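Home » Reviews » Two weeks with the Prellow hand-held gripper kit

Oct 11, 2021

I paid for this kit myself. Prellow sells it direct for 409 dollars, and for that you get a pair of hand-held grippers, two cables, a small control box and a printed sheet of instructions. Shipping was included. It took nine days to arrive, and one corner of the box was crushed, but the foam inside had done its job.

If you have not used this kind of thing before, you hold one gripper in each hand and do an ordinary task with them, and the software records how the jaws open and close while you do it. The recording can then be used to teach an arm the same task. I have been doing this at home for a while with a single Bradex gripper, which I bought used for 199. I wanted a second hand, and matching a used Bradex turned out to be harder than buying a new pair of something else.

Setup was easy. The control box connects to the laptop with one cable and each gripper connects to the box with another. The driver installed the first time on my older laptop. On the newer one I had to turn off the power saving setting for the port before the right gripper would stay connected. The instruction sheet does not mention this. I wrote to support and got an answer the next morning, with the same fix I had already found on my own.

The grip is the best part. My fingers go all the way around the body and I can work for half an hour before my wrists get tired. With the Bradex it was more like ten minutes. The motors are not loud, but you will hear them in a quiet room, and if you are recording sound for any reason you will hear them on that too.

The jaws open wide enough for a normal drinking cup. A straight-sided cup is simple. One with a taper takes some practice, because the jaws want to ride up toward the wide part if you close them too high. I got the best results coming in low and from both sides at once, with the wrists turned slightly in. Lids with a flip tab are a good exercise for the second hand. Thin wire baskets are the hardest thing I have tried. The tips slip into the gaps in the grid, and once one is in there you have to open all the way and back out straight.

The software is fine. It saves each recording as its own folder and names it by time, so you will want to rename things as you go. It stopped on me 3 times in two weeks, always after a long session. I lost one recording. The playback window is small and cannot be resized. Prellow says a new version is coming in November and I will update this post if it changes anything I have said.

The cables are my main complaint. They leave from the back of each gripper and they are stiff when new. If you sit close to the table they push against your forearm. They have softened some since I started, and I now stand for most sessions, which helped more.

I also looked at the Fedow set before buying. It costs 300 and is lighter, but the jaws are fixed and you cannot put your own tips on them. Sotelo rents a similar pair by the month, which could make sense if you have one short project. I expect to use mine through the winter, so I bought.

I am keeping the kit. I would like longer and softer cables and a better playback window. The rest of it does what the product page says. 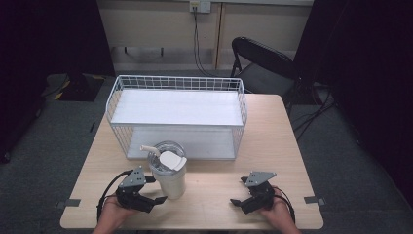 Can you use the Prellow kit with only one gripper plugged in?

The software runs with either gripper on its own, as long as you pick left or right on the start screen before you begin recording.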